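Mapplebeck two-finger gripper kit, reviewed after 7 weeks in our shop
Posted 10/24/25 by Masaru Yagi

I bought two of these for the paper folding build at the shared workshop in Besandale. They cost $314 for the pair, with mounting plates and cables included. Shipping was fast and nothing was missing from the box.

Assembly took one evening. The printed guide is fine up to the wiring page, which shows the connector the wrong way up. Setsuko Kubo caught that before we powered anything. The screws are small and the supplied hex key is soft, so use your own.

Grip force can be set from 0 to 100 in the software. For copy paper I stay under 20. Colored craft paper is a little thicker and takes a bit more. Below that range the sheet slides, and above it the fingers leave a dent near the crease. The setting is saved when you shut down, unlike the older Prondden set I had before.

What I don't like is the cable. It's stiff and it leaves the housing at a bad angle, so you need plenty of slack or it pulls on the wrist. I tried 3 ways of routing it and ended up with a loop over the top on the left arm. Annapurna Rao wants to print a clip for it - I'll post the file if it works.

The fingers come in black only. The pads are glued on and spares are sold by the set, no singles.

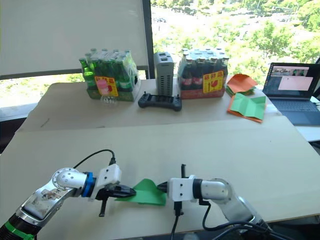 Both grippers on a folded green sheet, just above the table. The cable loop is on the left.

Two-arm work is where the kit does best. Lining up one gripper with the other took longer than setting up either one alone, and I had to redo it after moving the table. Yuzuki Hosoda wrote our folding routine and has had no trouble with the control library, though she says the error codes are poorly documented.

Four stars out of five. I would buy it again for paper or cloth. For anything heavy, look at something else.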